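Do you really need a 60 dollar water bottle?

Posted August 2022 by Shahnaz Siddiqui

I have been suspicious of insulated bottles for years. My mother kept her water in an old jam jar in the fridge door and lived through plenty of hot summers that way. So when my sister-in-law gave me one of the steel ones with a coated outside, I said thank you and put it behind the flour, where it stayed until the jam jar broke.

I have used it every day since, and I still can't decide whether I was right the first time.

Let me start with the claims. The tag on mine said cold for up to 60 hours. Who drinks from the same water for 60 hours? I fill it in the morning and it's gone by dinner, and if it isn't gone by dinner I should be drinking more. The shop in Wevberg that sells this kind of thing has a whole wall of them now, and every tag has a bigger number than the one next to it. I asked the man there how they test it and he told me it was "in the lab." Which lab? He went off to help somebody with a tent.

To be fair, it does keep water cold through an afternoon in a parked car, and that's more than the jam jar ever did. I took it on the walk up to Curnar and the water was still cold at the top. I was annoyed about this for most of the way down.

Then there is the finish. White is a silly color for something that rolls around in a bag with keys. The matte coating feels nice in the shop and then collects every little mark going. I have tried dish soap, baking soda and a paste that a neighbor on Rajan Street swears by (she also swears by it for grout, shoes and one time a toothache). Baking soda took off a few of the gray smudges. The real scratches stay where they are. I suspect a plain steel one would look just as beaten up, only you wouldn't notice it so much, and I wish I'd thought of that before telling everyone how smart the white looked.

The cap is another matter. It has more grooves than a drain cover and a rubber ring that holds on to the smell of whatever was in there last. Mint tea, two weeks later, still mint tea. If you own one of these, pull the ring out and wash it separately – a toothpick does it – and leave the bottle standing open overnight. People will sell you a special brush, a special tablet and a special rack. I bought the brush. It is a brush.

And nobody seems to agree on drinking from it. A wide steel neck with screw threads is not pleasant on the lip, so at home I pour into a cup anyway. A cheap plastic tumbler is fine. Pour slowly and keep the mouth of the bottle low, or it comes out in gulps and you're wiping the table. At which point you may ask why I don't just use a pitcher, and my husband has asked exactly that, 3 times this month by my reckoning.

A reader wrote after my post on the Tomutar lunch boxes to say I'm too hard on things people enjoy. Maybe so. I don't mind anyone enjoying a bottle. I mind paying for a number on a tag. If you have one already, use it until it falls apart, and if you don't, I'd try a thick glass jar with a sock over it before handing over 60 dollars. I'm keeping mine on the counter for now, next to the kettle, with the cap off to air. Ask me again in winter, when I'll be putting soup in it and complaining about the smell of onions. 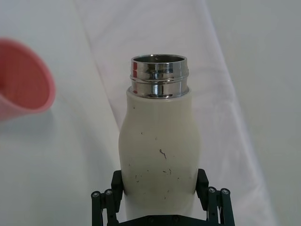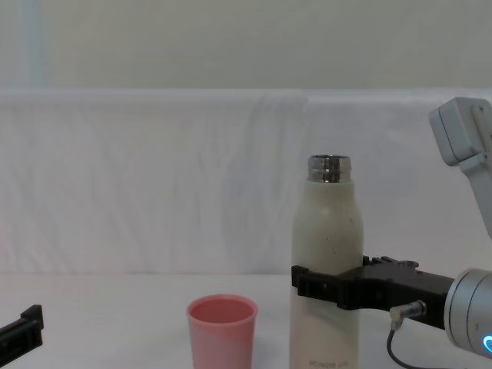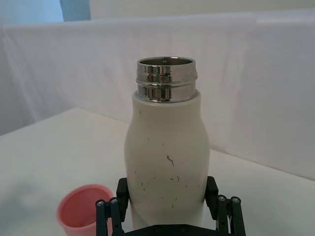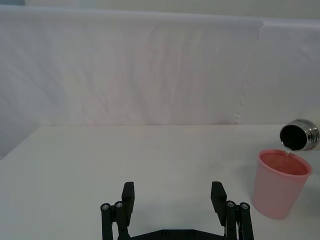 White bottle, no cap, scuffs and all in the first three. Pouring into the pink cup in the last one.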